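Weighing Fruit at Home: The Banana, the Basket and the Small Flat Scale

January 7, 2023

Produce counters price bananas by weight, and most kitchens then treat them as units. A recipe asks for two medium bananas, and the cook supplies whatever is in the basket. The spread between a small banana and a large one is wide enough to change the texture of a loaf, and the remedy is a cheap digital scale and a few seconds of attention.

For this feature we went back to the fruit-weighing log kept at our Pretorius test kitchen since November. It holds 73 entries, all single pieces of fruit, each weighed whole and entered in grams before anything else was done to it. The working area is a plain brown tabletop with a small flat scale on it and a light blue slotted plastic basket to one side. 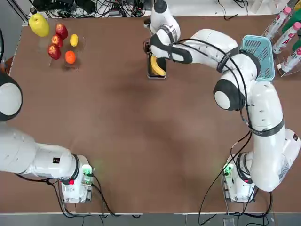 Why weigh a banana with the skin on at all, one reader asked, when the skin goes straight in the compost? The question is fair. Whole weight is useful for two purposes: checking a purchase against the receipt, and following a fruit as it ripens. For baking it has little value unless the skin is weighed as well. The Kemo method, which we use for all soft fruit, calls for two readings - one before peeling and one of the skin alone. The difference is the edible portion.

Placement matters more than most owners expect. A banana is long in relation to the platform of a compact scale, and its curve means that it touches the surface over only part of its length. Overhang by itself does no harm. A tip that rests on the tabletop does, as part of the load is then carried by the table. A tip that rests on the control panel may also disturb the reading, depending on how the platform is mounted. Set the fruit diagonally, with the middle of the curve over the middle of the platform, and let go of it completely before reading the display. 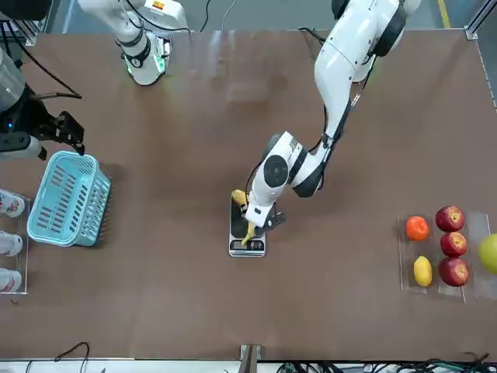

A shallow tray solves the contact problem. Place the tray on the platform, zero the scale, then add the fruit. The tray should be smaller than the tabletop clearance allows and light enough to leave most of the scale's capacity free. Our heaviest tray takes up to 18 grams of that capacity, which can be ignored on any kitchen model we have used.

Larger batches need a different approach. One full basket in the log came to 946 grams net, and a compact platform is a poor support for a container that wide. The basket hides the display and tips easily. We weigh the pieces one at a time and add the figures on paper. It is slower, but an odd reading can be traced to a single fruit and repeated.

As for the basket itself, slotted sides are preferable to solid ones. Air moves through the wall, and loose debris falls out when the basket is turned over. Trondorwood sells a slatted wooden version that looks better on a counter and is harder to wash. Plastic can be rinsed, dried and put back in use within minutes. Indodberg makes a stackable type, though stacking is a bad idea with bananas, which bruise under light pressure. 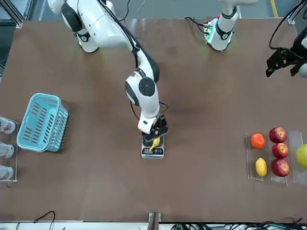 Drift is the remaining source of error. A scale left on will sometimes shift by a gram or 2 over a long session, and the shift is easy to miss when the fruit is similar in size. Clear the platform and check for zero after every tenth piece. If the display shows anything else, zero it and repeat the last reading.

Keep the surface level, and wipe the platform between fruits if the skins are damp. Cut fruit should go in a tray every time. Record the weight before returning the fruit to the basket - two bananas of similar shape are hard to tell apart once they are side by side.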